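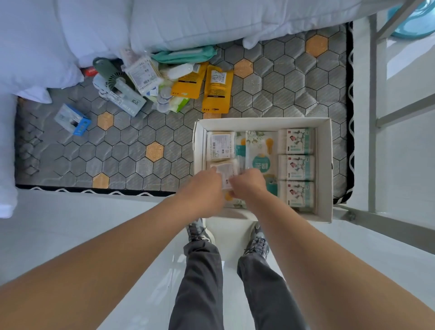

Naltham Community Help > Perception > Tracking

Track IDs swap between identical packages when hands enter the box

sparse_jacobian
Posted Mon 1 December

I'm running Drokard on head-camera sequences of a packing task. Input is 24 fps, RGB only. The output feeds a planner that needs to know which slot in the box each item occupies, so IDs have to stay stable through occlusion.

Segmentation is acceptable. The failure is in association. Three identical packages stand in a column on the right side of the box, cream with a teal band at the bottom. When a forearm crosses them and moves away, the three tracks come back in a different order. The flat package in the center with the white flowers never swaps. The two packets of cotton swabs on the left swap now and then.

Second problem, possibly related: the small translucent packet being held in both hands gets a new ID every few frames. Its mask flickers between the packet and the fingers.

Relevant settings:

max_age: 24
appearance_weight: 0.8
motion_weight: 0.2
motion_frame: image
max_tracks: 1000

I have tried raising max_age to 1000. The swaps remained and I collected a lot of dead tracks. Is there a better embedding model for this, or is the association step wrong?

gimbal_lock_ok

Try a larger embedding model. The default one is small and I had much better results after changing it. Also lower max_tracks, 1000 is far too many for one box.

twist_stamped

A larger embedding won't fix the column. Identical packages have close to identical embeddings, and at appearance_weight 0.8 the assignment is being decided by noise. The flowered package is stable for the same reason the others aren't: nothing else in the box looks like it.

What separates the three is position, and your motion term works in image coordinates. The camera is on a head. If the head turns while the arm covers the column, the predicted positions are stale when the packages reappear, and a shift of one package height is enough to move every ID by one.

1. Fit a box frame. The white walls give you usable edges. Estimate a homography from the box to the image per frame and express track positions in box coordinates. Set motion_frame: custom and publish the transform on the same timestamps as the images. If your transforms lag, you will get the same swaps again with more code.

2. Invert the weights for items at rest in the box. I use appearance 0.2, motion 0.8.

3. Freeze tracks under the hand mask. While a hand overlaps a track by more than half, don't update its state and don't age it. Put max_age back to 24. Release the freeze when the hand mask clears.

One caution on step 1. Don't estimate camera motion from the mattress cover. Repeated hexagons match their neighbors very well, and you get a confident transform that is off by one cell. Mask the cover out, or keep your features to the box and the printed packages. The glossy floor tiles are no help either - reflections move with the viewpoint.

For the packet in the hands, treat it as a separate case. It is translucent and the fingers show up in its mask. The white label is the part worth tracking. Attach the object to the hand track on grasp, carry the ID with the hand, and re-detect on release.

max_tracks has no effect on association. It only sets the buffer size.

sparse_jacobian

Steps 1 to 3 are in. The column now holds its order across the sequences I rechecked. The custom frame needed a fallback for frames where both forearms hide the near wall, so I keep the last good homography and propagate it with optical flow, cover masked out. The cotton swab packets still swap when one is lifted, but they are stacked, so I expect that needs depth.

Hand attachment is not done yet. Grasp onset from the McIntyre contact classifier is late by several frames.

twist_stamped

Run it offline with the onset shifted back and check in the Grelter viewer whether the ID survives. If it does, the attachment logic is fine and only the classifier threshold needs work. For the stacked pair, a simple z-order list per slot may be enough before you add depth.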